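Search stories
Type a word or title
Go

The Forty-Three Rules of Gidach
by Ladan Salehi
Posted in November

Mahsa Alipour had written rule one herself, on the back of a bus ticket, long before there was a rule two. It said: look at the thing before you close on it. She had been rather proud of that, and she was still fond of it now that the handbook ran to 43 rules and Turkberg had sent it back with a request for more.

"They want a grip force for every item in a kitchen," she told her mother, who was shelling beans and only half listening. "Every item! Carrots, crisps, greens, the lot."

"A carrot doesn't mind," said her mother. "You can be quite firm with a carrot."

"And a bag of crisps?"

"Well, you hold it by the air, don't you – not by the crisps."

Mahsa wrote that down at once. All the way back to Jallville on the Tuesday train she tried to make it sound like a standard, and every version came out worse. The contact pads shall bear upon the inflated portion of the package. The operator shall approach from both sides evenly, and shall pause before closing. It was all perfectly correct, and she could hear old Parsa at the next desk sighing over it already, because Parsa had trained 54 operators and believed that no one had ever read past page nine.

So she gave him both. She put the long sentence in the main text, where Turkberg would look for it, and in the margin, in small italics, she put her mother's. Parsa read it standing up with his coat still on, and then he sat down and read it again.

"Who's this in the margin?" he said.

"A consultant," said Mahsa.

"Get her to do the greens," said Parsa, and went off to put the kettle on.

Recent stories
The Lift at Number 109
Nearly Home
Forty-Six Steps to the Sea
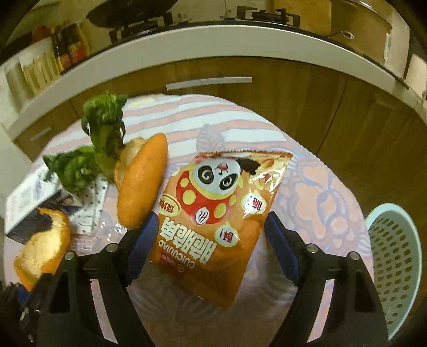
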